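## 4. Setting up a two-basket sorting table (and keeping it safe)

Okay, this is the section people skip, and I get it, you want to see the hand move. Please read it anyway! I wrote the first version with Kerubo Mugo after we'd set up the sorting tables at Estgate, and most of the support questions I still get are answered right here.

### 4.1 Before you power anything

1. Wipe the tabletop down and let it dry. Tape won't hold on a dusty table, and you'll be taping things in a minute.
2. Put one basket on the left and one on the right, with enough open table between them for the objects. A slight angle on a basket is fine as long as the hand can get in over the rim.
3. Write a label for each basket by hand, nice and big, and tape it down in front of the basket it belongs to. Tape the edges, all of them if you can (a loose corner will catch on a finger sooner or later).
4. Set your objects in the open space between the baskets. Mix the categories up. If all the fruit starts out next to the fruit basket, you aren't testing much.
5. Say the labels out loud to whoever is working with you. Yes, really. Lilian once ran a whole Thursday morning with her written plan and her table labels swapped, and we had to throw out the lot. 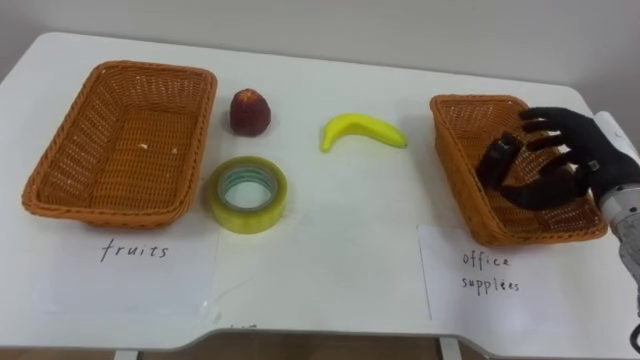 *Fig. 4-1. Table laid out for "fruits" and "office supplies", hand over the right basket.*

**Note:** I like toy fruit for this. It keeps its shape, and you can use the same banana for months. Real fruit gets soft, and then your grip settings are wrong and you don't know why.

### 4.2 The hands-off rule

Once the arm is live, the tabletop belongs to the arm. That's the rule, and it covers everybody, including me.

> **CAUTION:** Don't reach over the table to straighten a basket, press down a label or pick up something that rolled away while the arm is live. Stop the arm first, wait for the status light to go steady, and then reach in.

I'm a bit of a pest about this one. A five-fingered hand looks friendly, and people treat it like a coworker's hand, handing it things and nudging it out of the way. The fingers can close on yours, so please don't! If you need to check a finger joint, go through the full shutdown in Section 2.

### 4.3 Running a session

1. Have one person on the stop button. That person doesn't take notes, answer the phone or hold the coffee.
2. Start at low speed and watch the first pick all the way through to the basket.
3. Check that the hand clears the rim on the way in and on the way out. If it brushes the wicker, stop and raise the approach height.
4. Log each pick as right basket, wrong basket or dropped. Write "correct" instead of "right" if you're anything like me and get it mixed up with the side of the table.
5. Reset the objects by hand between runs, with the arm stopped. Change their positions each time.

**Note:** A round object like a roll of tape can wander off if it ends up standing on its edge. Lay it flat to start with, and if it does go over the side, let it go and stop the arm before you chase it.

### 4.4 Inspection and record keeping

We check the finger joints and the wrist connector every 1,000 picks, and do the longer inspection (the one on the Trusanar sheet) at 3,000. Our table at Masanja was on 2,218 when Nassoro Kimaro found a cable rubbing, so don't treat those numbers as a reason to wait. If something sounds off, look at it.

Keep the log by the table and get 2 signatures on it at the end of every session: the operator and whoever had the stop button. Replace any label that's peeling or hard to read before you sign.

Next up is Section 5, changing the categories, and you'll want fresh paper and the tape handy for that.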